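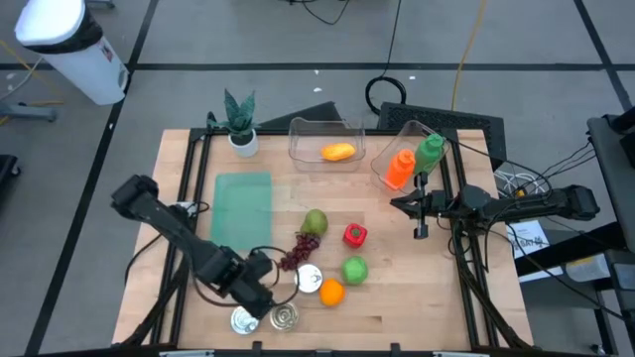

Figure 2. Metal cans, a clear plastic container and other household items on a wooden tabletop.

4.2 Items left on kitchen tables

The diary part of the study asked each household to write down what was on the kitchen table at bedtime, how long it had been there, and where it went next. Of the households recruited in Plammont and Kornside, 332 returned a diary that could be used. Together they gave 3592 item records. A record is one item on one night, so a jar that stayed on the table for three nights appears three times.

We sorted the records into five groups: food, food packaging, dishes, paper, and other. Cans and plastic containers of the kind in Figure 2 were counted as food packaging whether or not the diary said they were empty. Toys were placed in "other," including toy food. Two coders sorted all the records separately and then went over the ones on which they differed. Most of the disagreements had to do with containers being reused for something else, such as a yogurt tub full of buttons. We coded these by what they held at the time.

Food packaging was the largest group in both towns. Paper came second in Plammont and third in Kornside, where dishes were more common. The Kornside homes were older on average and fewer of them had a dishwasher, which may account for part of the gap. We did not ask about sink size or counter space and cannot test this further.

Packaging also stayed on the table longer than dishes did. Diary notes suggest that many people were unsure which bin an item belonged in. Plammont changed its sorting rules in October, midway through the diary period, and clear plastic moved from the general bin to the recycling bin. Containers in the Plammont diaries were held over to the next night more often after the change than before it. Cans, which were not affected by the new rules, showed no such shift. In Kornside the rules stayed the same and neither type of item changed much.

A smaller group of 162 households also filled out the storage questionnaire. It asked how many steps it took to walk from the table to the nearest recycling bin, and whether the bin was inside or outside. Households with an outside bin left more packaging on the table overnight. The number of steps mattered less than we expected once bin location was taken into account. A bin just outside the back door was used in much the same way as one at the end of the driveway, at least in the colder weeks.

Table size had little effect. Households with large tables reported more items, but nearly all of the difference was paper: mail, schoolwork and flyers. Several people with large tables wrote that one end was used for eating and the other for everything else.

The 40 households in Villca were asked to keep the same diary in a later round. Their records are not pooled with the rest because the printed form was different. The Villca form had a box marked "waiting to be washed," and people used it often. The earlier form had no such box, and we suspect that some of the containers recorded there as waste were meant to be kept. Section 4.3 returns to this point with the results on reuse.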